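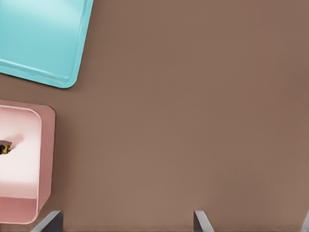
*Slide 4: the sim table from above, turquoise tray up top, pink bin on the left.*

June 23, 2022, notes for the Getow talk. Talk slower than in March!

Leave the slide up while I do the remote control part. Say that this is a rendered table, and that I love it anyway (pause, somebody usually groans). You drive the gripper from a chair, the computer writes down every move, and later the robot tries to learn from what you did. The little dark thing with the yellow mark in the pink bin is the kind of item we ask people to move to a tray.

Then the numbers. We wanted 1000 demos and stopped at 300, and the 300 were plenty to start arguing over. Mention that 6 of us drove and you could tell who was who from the replays. I creep up on everything. Other people swoop in and fix it at the last second, and the robot picks up that habit too, so ask the room which one they'd want it to copy.

Next, by hand. This is the Huvalwood setup, where you grab the real arm and walk it through the job. Way easier to explain to my parents! Your wrist gets tired though, and you have to keep your own arm out of the camera's way. Don't get stuck on the Dudás controller here, it eats five minutes every time.

If there's time, tell the Motel story (Motel is our replay tool, demos check in and never leave). Demo 1245 in there is me driving with the left and right controls swapped. Play it once, then go to slide 5 and take questions on the remote part first.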